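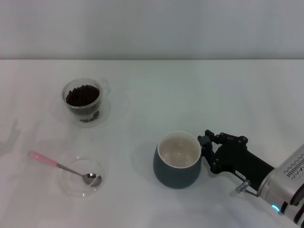
Isla Nisbet objected in the April review that roast level should not be a free-text field, and the field was dropped in favor of the fixed codes listed under Fields.

Lukska Roast Log, data card
Maintainer: Evander Crichton
Last revised: June 24, 2024

Contents
One CSV file, 1000 rows, one row per roast batch. All batches were roasted on the Galbraith drum at the Follier site. Text is UTF-8, comma separated, with a header row.

Fields
batch_id: integer, unique
origin: two-letter country code
charge_temp_c: drum temperature at charge, Celsius
first_crack_s: seconds from charge to first crack
drop_temp_c: bean temperature at drop, Celsius
roast_code: L, M, MD or D
loss_pct: weight loss, percent of green weight

Missing values
Empty cell means not recorded. Zero is a valid value only in batch_id. In 14 rows first_crack_s is empty and the operator note was lost.
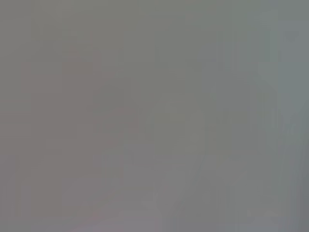
Can loss_pct be compared across origins? Only within the same roast_code, and only after correcting for green moisture, which this file does not hold.

Known issues
Batches 1 to 50 used the old bean probe, which reads low. Do not pool their drop_temp_c with later rows. Decaf lots are not flagged.

Loading
Read batch_id as integer and roast_code as string. Report errors to Skye Haldane with the batch_id and field name.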